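214 shares | 38 comments

Keeping the entryway tidy without nagging anybody

We moved into the house on Vachon Street in March, mud season, and within a week the hall looked like a shoe store after a sale. I tried a basket first (don't, everything sinks to the bottom and you end up kneeling there with one sneaker). What we have now is a rack right by the door, and the rule is two pairs each. The rest live in the closet.
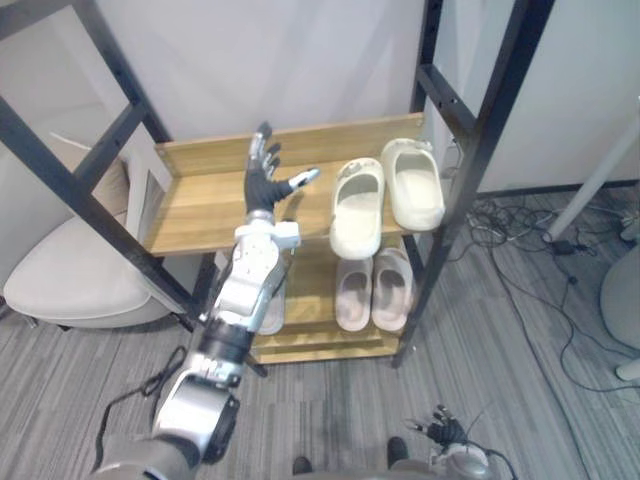 Slides and slippers get the top shelf, as they're in and out all day long. Boots go underneath on an old baking tray lined with newspaper, and I swap the paper on Thursday when the recycling goes out.

For smelly sneakers, spoon baking soda into a clean sock, knot it, and leave one in each shoe overnight. Shake the sock now and then and it will keep going for weeks!

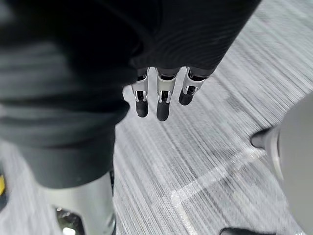
Now, grit. Let mud dry all the way before you touch it, however much it bothers you, then vacuum slowly in one direction and again across it. For whatever stays behind I mix a little dish soap into warm water and dab, never rub, and then lay a folded towel on top for 30 minutes with a heavy book on it.
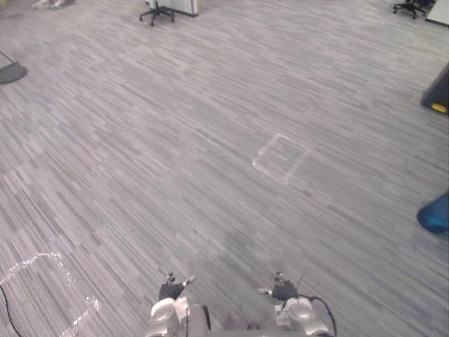
Striped carpet in grays and charcoal.

If you have a favorite trick for wet laces, do leave it in the comments, I'm still hunting for a good one.

Contact | © Pirach Home Notes | Back to top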